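Standby losses in shared kitchens at Denberg Hall

## 1. Background

The electricity bill for Denberg Hall is divided equally among the residents, and no kitchen has its own meter. The housing office asked our course group to estimate how much of the kitchen load is used when no one is cooking. Earlier work at the Rantala building covered lighting and ventilation only, so there was no baseline for small appliances.

Standby loss is defined in this report as the energy an appliance draws while plugged in and not performing its main function. A clock display counts. A refrigerator compressor does not, and refrigerators were left out of the totals entirely.

## 2. Method

Plug-in meters were placed between the wall outlet and the appliance in 4 kitchens during February. Each meter stored one reading per minute. The readings were copied to a laptop every Thursday and checked for gaps.

An appliance was treated as idle when its draw stayed below a fixed threshold for ten minutes in a row. The threshold was set separately for each type of appliance, using a short bench test in the Markel lab. Coffee makers with a warming plate were difficult to classify. The plate cycles on and off, and the off part of the cycle looks the same as idle. These periods were assigned by hand from the logs.

Gaps shorter than five minutes were filled with the last valid reading. Longer gaps were dropped. After this step the data set contained 2,371 idle periods.

Toaster ovens were logged twice — once on the shared power strip and once on a wall outlet — to check whether the strip's own indicator lamp added to the result. The lamp was visible in the data and was subtracted.

## 3. Results

The combined idle load of the kitchens came to 217 kWh when scaled to a full year. Microwaves made up the largest share. All of them had a lit clock, and the older ones also kept a transformer warm at all times. Coffee makers came second, mainly because of machines left on after breakfast.

Toaster ovens split into 2 groups. Models with a mechanical timer drew nothing measurable when the dial was at zero. Models with an electronic panel drew a small constant load at all hours. Kettles with a simple switch also measured zero.

The kitchens differed less than expected. The one with the most residents did not have the highest idle load, and its microwave was the newest of the set.

## 4. Sources of error

The meters are rated for loads much higher than the ones we were interested in, and their resolution near zero is poor. Two of them disagreed on the same kettle until the firmware was updated. A single month is also a weak basis for a yearly figure. Residents use the kitchens differently during exams, and the building is half empty in summer, although a clock display runs either way.

One log was lost when a meter was unplugged to make room for a rice cooker. That outlet was measured again the following week.

## 5. Recommendations

Switched power strips should be installed at counter height, since strips behind the appliances were never switched off during the study. Replacement microwaves should allow the display to be turned off. The Umach timer outlets proposed by the housing office would reset the clocks each night and are not recommended for microwaves, but they would suit the coffee makers.
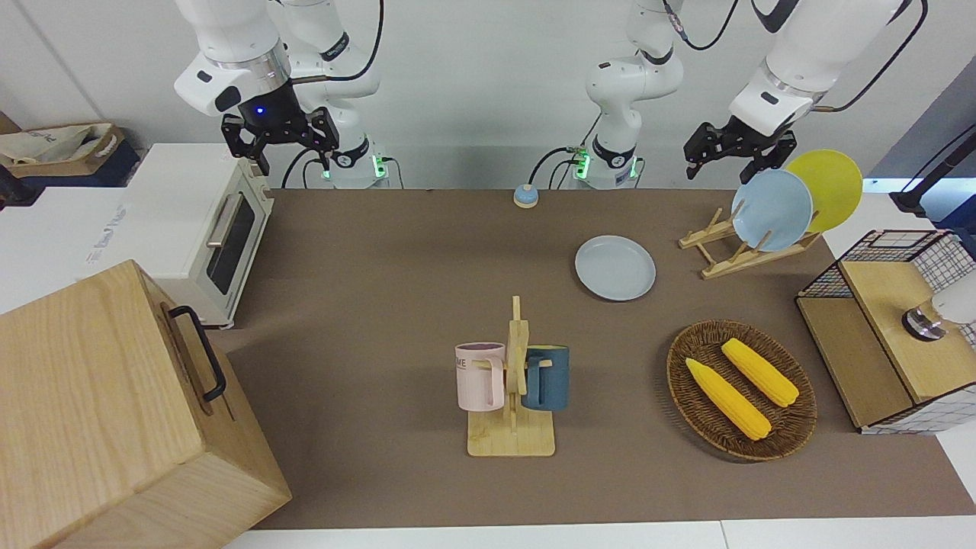 Teemu Keskinen: The yearly figure in section 3 needs an error range, given what section 4 says about resolution near zero. I would also list the bench-test thresholds in a table, one row per type of appliance, so that the next group can repeat the classification.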